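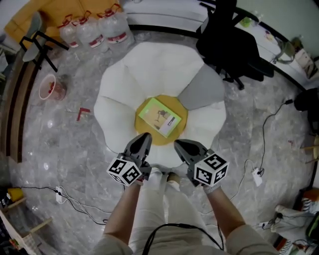

4. Pick-up from floor cushions (Prorik hand grippers)

Rev. 29/10/2024. Replaces the loose sheet taped by the lounge door. Bin the sheet.

Who this section is for: lounge and tidy-up staff at Mokgethi who do recording shifts. You hold the Prorik pair, one in each hand, and do the tidy-up job the way you'd normally do it. Casus records. Hirnska learns the job from the recordings and later does the night round on its own. If you only supervise Hirnska, skip to 4.6.

4.1 Before you start

1. Check the rota. Recording hours are paid hours, same rate as floor work. Book them under "Casus", not under "other".
2. Gloves or wrist wraps on, whichever fits you. Sleeves pulled back if they catch.
3. Look at the marker cubes on both grippers. Squares clean, corners not peeling. Wipe with a dry cloth only. No spray.
4. Squeeze each gripper open and closed a few times. Fingertips should meet. If they cross, swap the unit and tag the bad one.
5. Power strips on the floor: leave them where they lie, but step around. Cables go behind you or well to one side before you kneel.
6. Cups with anything in them off the floor before recording. Water bottles capped and back by the sofa.

CAUTION: Cable loops in front of your legs are the main trip hazard in this job. Look down before you stand up. Every time.

CAUTION: Fingers of the gripper are pointed. Don't wave at people with them, don't scratch your face. It's been done.

4.2 Setting the item

Cushion in open floor, petals clear all the way around. Item on the yellow center, a bit crooked is fine. Booklets, small boxes, anything flat and light.

1. Put the item down by hand, not with the gripper.
2. Turn it a little between takes. Guests don't leave things straight.
3. Change the item after 10 takes.
4. Nothing over 500 g. Heavy items have their own section (4.9, still being writen).

Note: do not tidy the rest of the room for the recording. Normal clutter is wanted. Things you could trip on are the exception, see 4.1.

4.3 Recording a take

1. Sit or kneel facing the cushion. Feet where you can see them.
2. Grippers down by the front edge of the cushion. Hold still for 2 seconds. Casus beeps.
3. Come in with both hands. One steadies, one lifts. Either way around, but keep the same hand lifting for the whole set.
4. Close slow. Lift straight up, then move across. No dragging over the fabric.
5. Put the item in the return tray. Open fully.
6. Back to the start position. Hold still. Second beep.
7. Say "keep" or "drop" out loud. Drop if you fumbled and stopped halfway. Keep if you fumbled and then fixed it, those are useful.

Work at your normal pace. Slower than normal makes Hirnska slow, and then you're the one waiting behind it on the night round.

Pushing the item to the edge of the cushion and pinching it there is OK. Sliding a finger under it is OK. Flicking it off is not.

4.4 If Casus does not beep

- Start beep missing: tip both grippers so the cubes face more upward. Wait. Still nothing, restart the take.
- End beep missing: you're probably still moving. Rest your wrists on your knees.
- "Marker lost" on the tablet: sleeve over the cube, or your own arm is in the way. Shift and redo.
- Low buzz and stop: connector worked loose. Stop, put the grippers down, then reseat it. Not with the gripper in your hand.
- Same fault three times in a row: leave it, note the unit, move to another job. You don't lose the hours.

4.5 Breaks and hands

30 minutes recording, then swap out. Hard limit, even if the set isn't finished. The squeezing is small but it adds up, and lounge staff already do a lot with their hands in a shift.

1. Grippers back on the shelf, fingers closed.
2. Gloves off. Shake out.
3. Next person checks cubes again from 4.1 step 3. Don't trust the last check.

Sore thumb or wrist: say so and come off recording for the day. You go back on the floor rota with no gap in pay. Shift leads, don't ask people to "just finish the set".

Bad knees or back: ask for the low stool. Recordings from the stool are fine, Casus doesn't care how high you sit.

4.6 What changes on your shift once Hirnska runs

Read this part even if you never touch a gripper.

Before: the late shift did the full pick-up, cushions, sofa, under the desk. Mostly on your knees, at the end of the day.

Now: Hirnska does cushions first, alone, after the lounge closes. Late shift walks the floor behind it and takes what it left. It leaves quite a lot. Anything soft, anything it can't see an edge on, cups every time.

Late shift tasks, new order:

1. Cups and open drinks up. By you, before Hirnska starts.
2. Cables off the floor or pushed back to the wall.
3. Start Hirnska from the tablet. Stay in the room until it has finished the first cushion.
4. Desk and sofa by hand while it works.
5. Check the return tray. Guest property goes in the lost items log same as always. Hirnska doesn't log anything, you do.
6. Anything it refused: pick it up, and tap "left behind" with the item type. That list decides what gets recorded next.

Late shift headcount stays as it was for this season. Start time moves, see the rota. The questions that came up most at the October meeting:

Can it be used to rate people? No. Casus files are stored by unit, not by name. Leads don't get a per-person view. If you see one, report it.

Do I have to record? No. Recording is opt in, month by month. Saying no does not affect floor hours.

Who gets blamed when it breaks a guest's thing? Goes in the incident log under Hirnska. Not under whoever was on shift, provided step 3 was followed.

Can I stop it? Yes, anyone can. Red button on top, or the tablet. Don't ask first.

CAUTION: Never reach onto a cushion while Hirnska is at it. Stop it, wait for the arm to settle, then reach.

4.7 End of set

1. Tablet: "close set". Wait for the tick before you unplug anything, otherwise the upload is lost and you do it all again.
2. Unplug at the strip end, then coil. Loose coil, no tight knots.
3. Items back in the crate. Cushion back where it lives.
4. Write the unit letter and any fault on the card. Short is fine. "B, left finger sticky" is plenty.
5. Sign out of Casus. Next persons takes go in your set if you don't.

Spare fingertips and marker stickers: Prorik drawer, under the tablet. Last pack taken means you put the order in. Stickers go on cube side matched to the card in the drawer, wrong side and the whole set is no good.

Continue with 4.8, Charging and storage.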